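Mullow open day, 28th October

I drove out to Mullow for the open day, mostly to look at storage and desk organizing ideas for the spare room. Parking was behind the Issa building and cost $8.

Downstairs

The ground floor was shelving, and most of it was too deep for a house. Floltosach had the corner by the stairs. Their tall cabinet was 198 cm, so it won't clear my ceiling beam. I took a price list anyway.

Upstairs

Smaller things were up here — desk pieces and cloth bags. I liked the pale drawer unit best. It has two drawers with grooves to pull them by, and an open tray on the side that would do for glue or ink. The beige drawstring bag would suit cables.

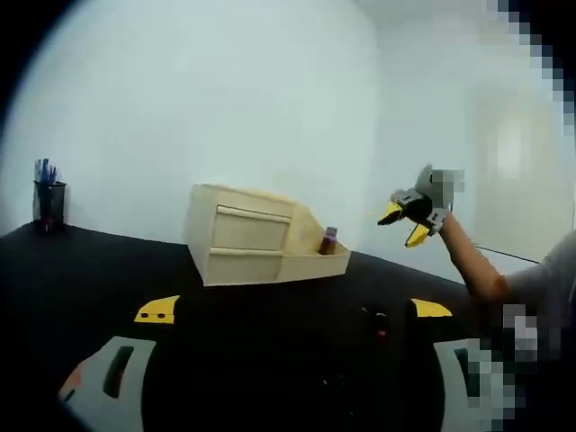
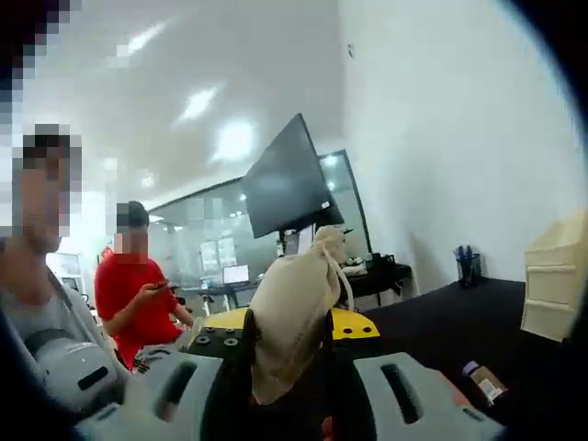 Getting there

Take the Buralell road and turn at the second lights. Bus 21 stops across the street. Washrooms are on the ground floor only.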